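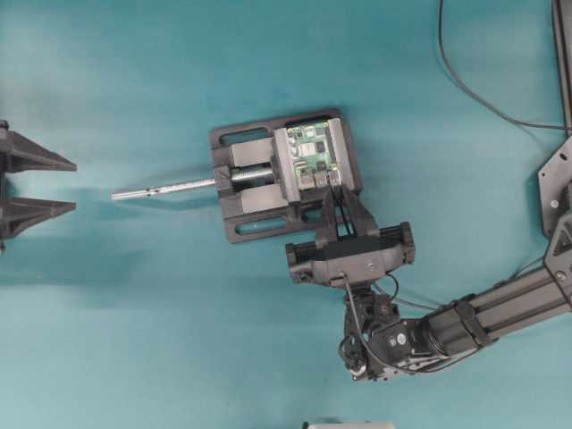 What does the holder take? A single-board computer, held between the clamp bar and the rail on the Postero plate.

Section 4. Fitting the board

1. Unplug everything from the board.
2. Lay the plate flat with both slots clear.
3. Turn the screw to open the clamp bar.
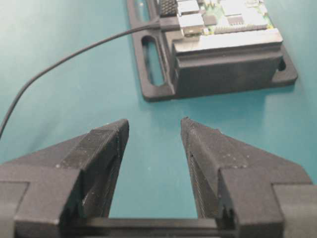

4. Set the board in with its ports facing out. Keep your fingers off the chips.
5. Tighten the screw until the board stops sliding, then give it no more than 2 quarter turns.

CAUTION: Too much force will bow the board.

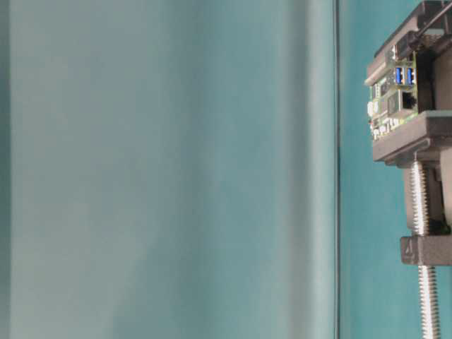 Chu wrote in to ask whether the cables can go in first, as they do on the older Prusiteo holder. Plug them in after step 5. A cable pulls the board crooked while the clamp is open.

6. Check that the USB and Ethernet ports are clear of the holder.
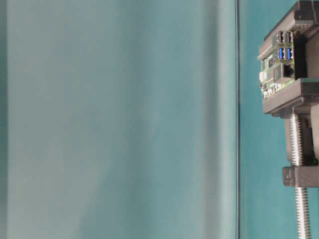 7. Plug in the network cable, then the power.

Note: Check the screw again after a week of use.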